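Access to Adult Evening Courses in Pasitz
April 2018
By the Flileck student project group

1. Aim
The report examines whether fee rules at the Shek centre affect older and disabled applicants differently.

2. Method
We coded 72 application forms by age band, disability and fee status. Incomplete forms – 12 in all – were left out of the tables.

3. Findings
Three courses had no step-free room. Part-time carers withdrew most often before the fee deadline.
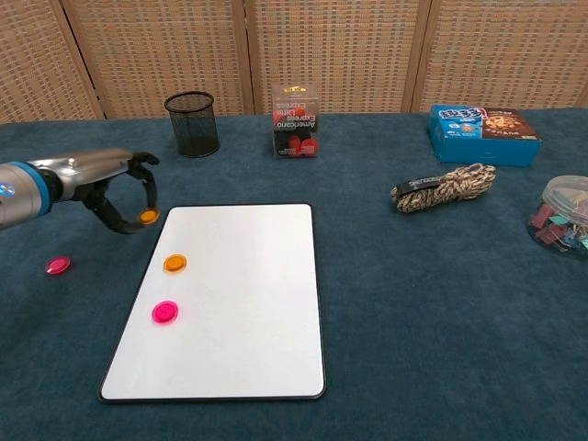

4. Limits
The Kukico forms record one ground of disadvantage only, so overlapping grounds could not be tested.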